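Apuntes del módulo 2: leer una oferta de empleo en mantenimiento industrial y preparar la candidatura
Curso de orientación laboral para técnicos - Ilgın Uysal
Versión revisada el 28 de junio de 2025

Antes de empezar

Estos apuntes recogen lo que vimos en las sesiones de mayo, con algunas cosas que se me quedaron en el tintero y otras que salieron de vuestras preguntas (que fueron muchas y muy buenas, gracias de verdad). No sustituyen a la clase, pero si faltasteis algún día creo que os podéis poner al corriente con una lectura tranquila y un café. He dejado los ejercicios al final, como siempre.

Seguimos trabajando con la oferta de Vrabec, la de técnico de mantenimiento de líneas de envasado, y con la de Irstead, que pide un perfil de montaje mecánico para ascensores. Tenedlas a mano, impresas si podéis, porque voy a ir citando trozos. Quien las haya perdido me las puede pedir y se las vuelvo a enviar.

1. Las partes de una oferta

Casi todas las ofertas técnicas tienen la misma armazón, aunque cada empresa la ordene a su manera: un título, una frase sobre la empresa, las funciones, los requisitos, lo que se valora y las condiciones. Parece una obviedad, pero cuando uno lleva tres semanas buscando trabajo y lee la oferta número cuarenta en el móvil, en el autobús, se salta la mitad. Yo misma me presenté una vez a un puesto con turno de noche rotativo sin haberme enterado de que lo era. Estaba escrito en la última línea.

Mi consejo es leer de abajo arriba la primera vez. Primero las condiciones (lugar, turno, tipo de contrato, disponibilidad para viajar), después los requisitos y por último las funciones. Si las condiciones no os sirven, os habéis ahorrado una tarde de trabajo.

El título merece un comentario aparte. "Mecánico de mantenimiento", "técnico de mantenimiento", "oficial de mantenimiento" y "electromecánico" pueden ser el mismo puesto o cuatro puestos muy distintos. La oferta de Vrabec dice "técnico", pero si leéis las funciones veréis que la mayor parte es mecánica pura: cambio de rodamientos, alineación de ejes, engrase, sustitución de correas. La parte eléctrica se queda en localizar la avería y avisar. Un electromecánico con ganas de tocar armarios eléctricos se aburriría allí bastante, y conviene saberlo antes de la entrevista.

2. Requisitos imprescindibles y requisitos deseables

Aquí es donde más candidatos se pierden, y casi siempre por exceso de modestia. Una oferta distingue entre lo que se exige ("imprescindible", "se requiere", "necesario") y lo que se agradece ("se valorará", "deseable", "será un plus"). Lo segundo no es una barrera. Si cumplís lo imprescindible y nada de lo deseable, presentaos igualmente.

Más delicado es el caso de la experiencia. Irstead pide 2 años de experiencia en montaje. Una compañera preguntó en clase si las prácticas cuentan, y la respuesta es que depende de quién lea el currículum, pero que desde luego hay que ponerlas, con su duración y con las tareas concretas. No es lo mismo escribir "prácticas en taller" que "prácticas en taller de reparación de bombas: desmontaje, cambio de cierres mecánicos, montaje y prueba en banco". La segunda versión ocupa una línea más y cuenta diez veces más cosas.

Donde no hay margen es en las habilitaciones y los carnés. Si la oferta exige un carné de manipulador de gases, el de carretilla o una formación concreta de prevención, se tiene o no se tiene. Lo que sí podéis hacer, si estáis en pleno curso, es indicarlo con la fecha prevista de finalización. Eso es honrado y además enseña que os movéis.
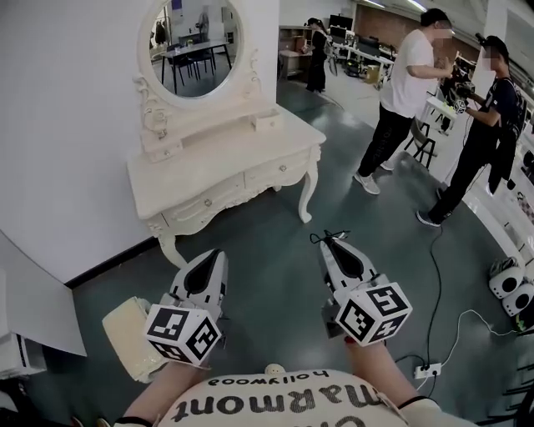 Y ya que hablamos de honradez, una palabra sobre los niveles. "Conocimientos de neumática" puede significar que sabéis leer un esquema, que sabéis montar un circuito o que sabéis encontrar por qué un cilindro no retrocede a las cuatro de la mañana. Os pido que en el currículum uséis verbos: leo, monto, regulo, diagnostico. El jefe de taller que lo reciba os entenderá a la primera, y en la entrevista no os llevaréis el susto de que os pregunten por algo que solo habéis visto en una transparencia.

3. Descifrar el lenguaje de las funciones

Vamos con algunas expresiones que se repiten y que preguntasteis.

Mantenimiento preventivo: el que se hace según un calendario o según las horas de funcionamiento, haya avería o no. Inspecciones, engrases, cambios de filtro, reaprietes. Es un trabajo de método y de papeleo, porque todo queda registrado en la ficha del equipo o en el programa de gestión.

Mantenimiento correctivo: el que se hace cuando algo ha fallado. Si una oferta habla casi exclusivamente de correctivo, preguntad en la entrevista cómo está organizado el preventivo. La respuesta os dirá mucho de la planta.

Mantenimiento predictivo: vibraciones, termografía, análisis de aceites. Muchas ofertas lo mencionan y en pocas plantas lo hace el propio técnico; a menudo se contrata fuera. Si os interesa ese camino, decidlo, que suele gustar.

Gestión de repuestos: puede ser apuntar lo que se gasta o puede ser llevar un almacén entero. Otra buena pregunta para la entrevista.

"Otras tareas propias del puesto": el cajón de sastre de toda la vida. No hay que asustarse, aunque si aparece junto a "polivalencia", "flexibilidad" y "capacidad de trabajo bajo presión" en el mismo párrafo, yo preguntaría cuántas personas hay por turno.

En la oferta de Vrabec aparece también "participación en el programa Eta". Varios lo buscasteis en internet sin encontrar nada, y es normal, porque es el nombre interno que dan a su plan de mejora de las líneas. Cuando una oferta trae una palabra de la casa, lo mejor es llamar o escribir y preguntar. Una pregunta breve y educada nunca ha dejado a nadie fuera de un proceso, que yo sepa, y a veces consigue que alguien recuerde vuestro nombre.

4. Adaptar el currículum sin volverse loco

No os voy a pedir un currículum nuevo para cada oferta, que eso agota a cualquiera. Lo que funciona es tener un documento largo, que yo llamo el currículum madre, donde está absolutamente todo: cada práctica, cada máquina, cada curso, cada carné con su fecha. De ahí se recorta para cada candidatura una versión de una página, dos como mucho.

Al recortar, poned arriba lo que la oferta pone arriba. Si Irstead empieza por el montaje y la lectura de planos, vuestra primera línea de experiencia debería hablar de montaje y de planos, aunque lo que más os guste sea la soldadura. Usad sus mismas palabras cuando sean ciertas en vuestro caso. Si ellos escriben "ajuste", no escribáis "puesta a punto"; en las empresas grandes la primera criba la hace alguien de personal que busca coincidencias, y no tiene por qué saber que para nosotros son casi sinónimos.

Sobre la foto, los colores y las barritas de nivel ya conocéis mi opinión - las barritas, por favor, no. Un 70 por ciento de hidráulica no significa nada. 

5. La prueba práctica

Cada vez más empresas incluyen una prueba en taller. La de Vutura, que hicieron dos antiguos alumnos de este curso, consistía en desmontar un reductor pequeño, identificar la pieza dañada, volver a montarlo y rellenar el parte. Los dos me contaron lo mismo: el montaje salió bien, y donde se les fue el tiempo fue en el parte.

Así que practicad el parte de trabajo. Qué se encontró, qué se hizo, qué material se usó, qué queda pendiente. Frases cortas, letra legible, unidades correctas. Si apretasteis un tornillo con dinamométrica, anotad el par. Si no encontrasteis la causa, escribidlo también, porque el compañero del turno siguiente os lo agradecerá.

Durante la prueba, preguntad antes de tocar si el equipo está consignado. Aunque esté encima de un banco y sea evidente que no está conectado a nada. Quien os observa lo está esperando, y es además la costumbre que queremos que os acompañe toda la vida laboral. Llevad vuestro calzado de seguridad y vuestras gafas, aunque os digan que allí hay.

6. Ejercicios para entregar

Ejercicio 1. Coged la oferta de Irstead y separad en dos columnas lo imprescindible y lo deseable. Al lado de cada punto, escribid con un verbo lo que sabéis hacer vosotros.

Ejercicio 2. Redactad tres preguntas para la entrevista de Vrabec. Una debe tratar de los turnos y otra del preventivo; la tercera es libre.

Ejercicio 3. Escribid el parte de una intervención real, de prácticas o de casa (vale la lavadora, vale la bicicleta). Máximo 100 palabras, que cuesta más de lo que parece.

Ejercicio 4. Empezad vuestro currículum madre. No hace falta terminarlo, me basta con ver que está empezado y que las prácticas vienen con tareas.

Los ejercicios se entregan en papel o por correo, como os resulte más cómodo. Puntúan los cuatro por igual. Para las tutorías individuales estoy en el aula 11 después de clase, y si traéis una oferta que os interese de verdad la miramos juntos con calma.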